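Nirkdale Play Kitchen Set: read me first

Hi! If you've just pulled down the Nirkdale folder and you're wondering what all the green stuff is, start on this page. I put the set together over a couple of months, mostly in May, and I've rewritten this file more times than I'd like to admit.

What's in it

Nirkdale is a collection of 83 short kitchen tidying sessions using play food, cookware and one small toaster oven, all laid out on a white tabletop. There are 16 layouts. Each layout has its own folder, and each folder has a notes file with the starting positions and whatever I scribbled down while setting up.

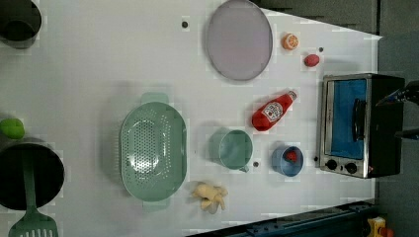 Cookware was the part I fussed over most. I wanted sizes that look right together and colors you can tell apart at a glance, and that took a lot of swapping — my first try was all black pots and it was miserable to label. The green spatula lives in the big black pot with its slotted end sticking out past the rim, and I'm fond of how easy it is to spot there. The oval colander was the other piece I kept coming back to, so expect to see plenty of it.

Names I use

Everything goes by a plain name: pot, big pot, plate, colander, mug, bowl, spatula, oven. Food is strawberry, orange, banana, ketchup and so on. The plate is tagged "lavender" in layouts 1 to 9 and "pink" after that, which was me changing my mind halfway through (sorry!). Treat them as the same plate. 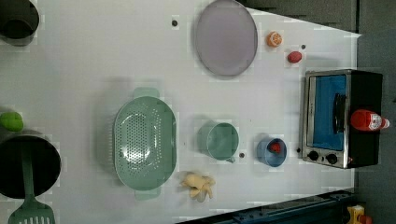 The older Akgül list used "strainer" for the colander and "cup" for the mug. If you're merging the two, there's a lookup table called names_old_new in the top folder. It has 56 rows and I checked it by hand, twice.

Known problems

Two sessions have no notes file. I lost them when I moved everything over to Tristel, and I didn't want to make up positions from memory, so those folders just have a blank page in them.

"In" and "on" are a bit wobbly too. Fruit in a bowl is always "in," but I went back and forth on the plate because of its raised rim — please use "on" if you add anything new. 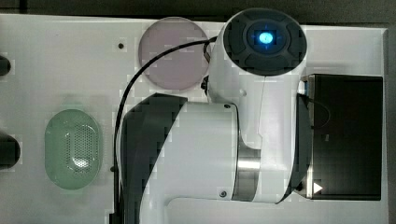 Small round pieces are the other sore spot. They roll, and my written positions for them are only good to the nearest hand's width. Pots and plates are much better.

Using it

Go ahead and use the set for anything you like, classroom stuff included. If you publish something, call it "Nirkdale Play Kitchen Set" and mention the Zusia page where the updates go. Fixes to the names are very welcome! Put the layout number in the subject line so I can find the right folder.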